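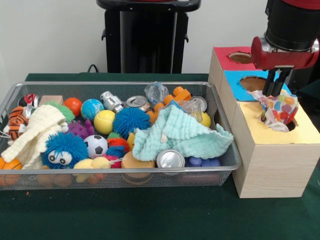 Gopinath Joseph told us that a phone that holds back your messages is just a broken phone, and that he'd want his money back. Fair enough! We put his comment at the top of our planning sheet and spent the rest of the term trying to change his mind.

Our app is called Skaketti. It collects notifications as they come in and hands them over in one bundle, at times you pick yourself. Calls always get through. So do messages from anyone on your short list (Ashwin wanted that list capped at five people, Divya wanted no cap, and Divya won).

Testing

We asked 37 students at Vikcombe to use Skaketti through October. One tester was getting 200 notifications a day before we started, mostly from group chats and a shopping app she had forgotten installing. The first version crashed whenever a bundle held more than 480 items, which we only found out because Panya left his phone off over a long weekend. We loved that bug. It taught us more about memory on older Android phones than any of the reading did.
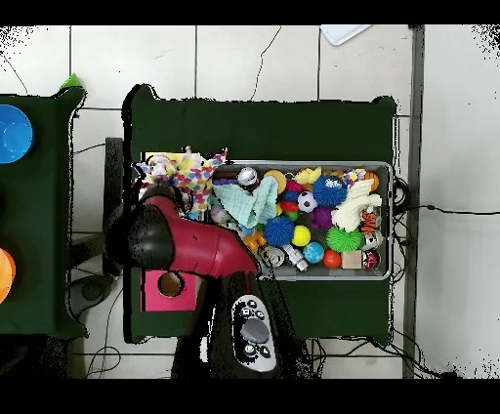 Figure 2. Small toys in a gray metal tray on the green table.

Results

Most testers chose two bundles a day, lunch and early evening. The evening one got opened fastest. Several people asked for a third bundle just before bed, and we argued over that for a whole meeting before adding it as an option that is switched off by default.

Gopinath kept the app on his phone after the trial ended, with eleven people on his short list.

Still to do: the iPhone version, and a search box for old bundles.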